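Marianna Śliwiński
@mariannasliw
2018-09-19

Spent the morning at Coughlan being told that packing benches will be "largely hands-free" before long. I have packed small parts for a living. I have some thoughts. Thread.

1/ The job in question is dull to watch. Small clear plastic box, slip of card goes in, lid goes on, box goes in the tray. Coughlan does it for spare fittings. Everyone who has ever done it could do it while arguing about the football.

2/ The sales deck from Drevmont has one slide on it. The slide says "simple insertion task". I would like whoever wrote that to come and do an hour of it.

3/ Look at what the hands are up to.
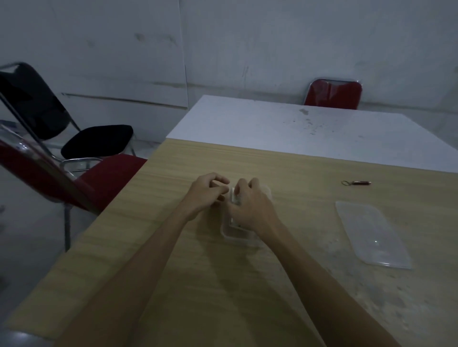

Card in one hand, box on the table, lid off to one side.

4/ That card is the whole problem. It bends. It slides. It sticks to the one under it when you pick it up, and you feel the double thickness before you've even looked. Then you rub it with your thumb and the spare one drops off. Show me the gripper that does the thumb rub.

5/ And the box is see-through, and so is the lid. Teresa Doherty ran the vision trial at her last place and says the cameras did fine on cardboard and went to pieces on clear plastic. They saw the table through it. They saw the lamp in it. She ended up putting a black mat down and taping over the window.

6/ Which is fine! Put a mat down! But then add the mat to the price, and the tape, and the person who moves the lamp back after the cleaners have been.

7/ Someone's going to reply with the Vellton video. I've seen the Vellton video. The boxes arrive in a fixture, all facing the same way, and the lids are already in a magazine. Who loaded the magazine? Go on.

8/ Here's the number they gave us: 374 boxes an hour. I asked Colm Nic Giolla what that was measured over. He went and found out, to his credit. It was measured over 2 minutes.

9/ Colm's view, for balance, is that I'm being unfair and that the arm doesn't need a tea break. True. It did need an engineer at twenty past ten, and he had a tea break.

10/ Next bit is the one I care about most. Getting the card in is half of it. It also has to sit the right way, print showing, clear of the rim so the lid will close.

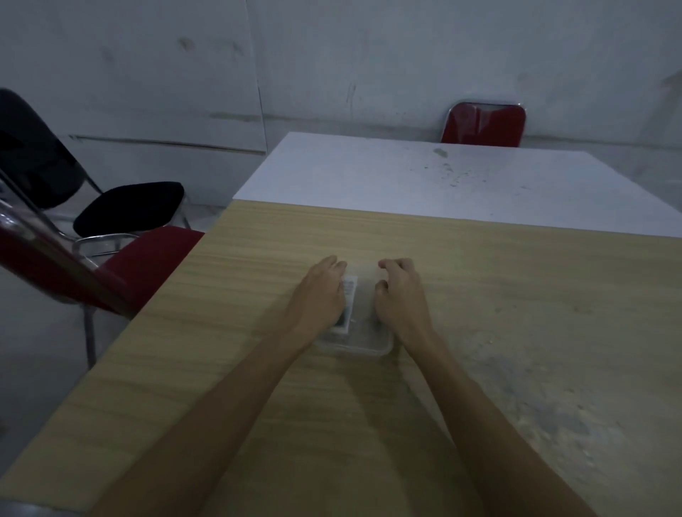

Both hands on the box, printed card showing between them.

11/ If you asked me to write down what fingers do at this stage I couldn't. You nudge. You press a corner. You decide it's good enough, and "good enough" depends on the customer, and you know the customer. I've yet to see that on a slide.

12/ Rodrigo Echevarría asked me whether any of this is different at home. I'd say worse. Think of the drawer with all the food tubs in it. Find the lid that fits, get the label off, put last night's rice in, make it close. At home there's no fixture, and the tubs are from six different shops.

13/ Holtell says it'll have something for kitchens by October. I'd be happy with a machine that can match one tub to one lid without cracking either. I'd buy that. I'd queue.

14/ What I do believe: lifting full trays, yes, now. Taping up outer cartons, yes, that's been done for years and good riddance. Counting, yes, and better than me on a Friday.

15/ What I don't: anything thin, anything floppy, anything see-through, anything where you have to feel for the click.

16/ Úna Foley reckons the fair test is 1,000 boxes in a row off a messy table, cards in a loose pile, no engineer in the room, and count how many you'd be happy to post. I've offered Drevmont that. They said they'd come back to me.

17/ Few people asking if I'm worried about the jobs. Yes, a bit. Mainly I'm worried about a place buying the arm, letting the packers go, and then ringing them up in the new year to come and load the magazine.

18/ Replies are open. If you've got a clear-box line running without somebody stood next to it, tell me where and I'll get the train. Please don't send the Vellton video.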